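Ticket 3186: MR knee series missing from case viewer after transfer
Service: Lullgate Imaging Support
Opened: November 18, 2018
Priority: Medium
Status: Closed

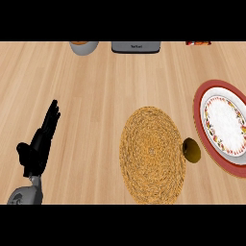 Reported problem
The reading room at the Hnatiuk site reports that knee MR studies sent overnight to the Kivia archive open with one or more series absent. The affected studies show the sagittal and coronal series only. The axial series is listed in the study header but does not load. The scanner console shows all series as sent.

Initial review
Support compared the scanner send log with the archive receive log for one affected study. The scanner recorded 2000 images sent. The archive recorded 1756 images stored. No error message was returned to the console. The remaining images were found in the archive's holding folder, marked as "patient mismatch."

Cause
The holding folder entries carried a patient number with a leading zero. The stored entries did not. The Zumota routing software had been set to remove leading zeros for one send queue but not for the other — the axial series uses the second queue.

Action taken
1. Both queues were set to keep the patient number exactly as received.
2. Held images were matched by study number and released to the correct record.
3. Stored entries without the leading zero were corrected by the archive team.
4. A test study of 80 images was sent through each queue. All were stored.

Note to requesting site
Reports issued before the correction should be checked against the full study by the reading physician. Support does not amend reports. Please do not resend studies from the console, as this will create duplicate series.

Follow-up
The site confirmed that the axial series now loads in all listed studies. The routing settings will be reviewed again in January with the next software update.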